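I finished the second season of Brornance last night, with the Spanos dub track on, and I want to write down some notes on timing before I forget them. There are mild spoilers up to the point where the letters stop arriving. 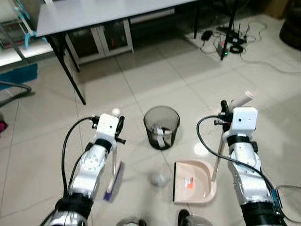
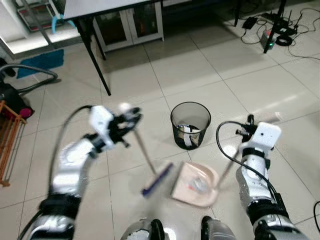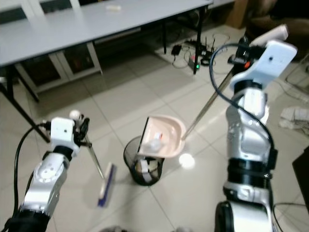
Tiled floor, hand broom, two arms.

For anyone who hasn't seen it, Brornance is set in a small port town called Nikora. The lead is a night clerk at the ferry office who finds entries in the logbook that she has not written yet. The entries are in her handwriting. Season one treats this as a puzzle and spends most of its time on rules: how far ahead an entry can be, whether it can be erased, what happens if she leaves the page blank. Season two drops most of the rules and is better for it.

I watched the first season in Japanese with subtitles and the second in the English dub, so the comparison below is not a clean one. I went back and replayed 2 episodes in both languages to check myself.

## Line length

The main problem in any dub is that the mouth movements are already drawn. A sentence that takes three seconds in the original has to take three seconds in English, and English often gets there early. The cheap fix is padding. You hear it in older dubs as "you know" and "well, I mean" stuck on the front of a line.

The Spanos script mostly avoids this. Where a line runs short, the actor slows down on a verb or takes a breath in the middle. It works in the office scenes, where people are tired and talk slowly anyway. It works less well in the storm episode. The dispatcher has to shout a string of dock numbers, and the English numbers are shorter than the mouth flaps, so there are small gaps between them that make him sound calm. In the original he is close to panic.

## The logbook narration

Narration has no lip sync, so the writers were free to do what they wanted, and they rewrote a lot. In the subtitles each entry opens with the same flat phrase, "recorded as follows." The dub cuts it after the first episode. I think this is a mistake. The repeated phrase is how you learn to tell her entries from the forged ones in the last third, and without it the forged entries have to be flagged by a change in the music. A viewer who only knows the dub will get that information about one scene later.

On the other hand, the dub translates the ferry slang properly. The subtitles left "short boat" unexplained for a whole season.

## Sound mix

I listened on headphones. Dialogue sits higher in the English mix, and the harbor noise is pushed down to make room. During the scene with the lead alone at the counter, the foghorn is nearly gone. In the Japanese track it covers the end of her sentence, and her father asks her to repeat it. In the dub he still asks her to repeat it, although every word was clear.

## Adaptation

The source is a Druvance web serial that ran to 78 chapters. Season one covered the first 20 at a normal pace. Season two moves much faster and merges the two harbor inspectors into one character, which removes the whole argument over the missing key. I don't miss it. I do miss the chapter told from the point of view of the relief clerk, and I'd like to know if it was storyboarded at all.

The disc set was limited to 1,000 copies and I did not get one, so I can't say anything about the commentary track. If you have it, I'd like to know whether the director talks about the blank page in the finale. My reading is that she left it blank on purpose. The dub has her say "I'll leave it," and the subtitle has "it can stay," and those point at different people making the choice.

I plan to replay the storm episode with the Japanese audio and the dub script side by side, and I'll add the line timings to this post when I have them.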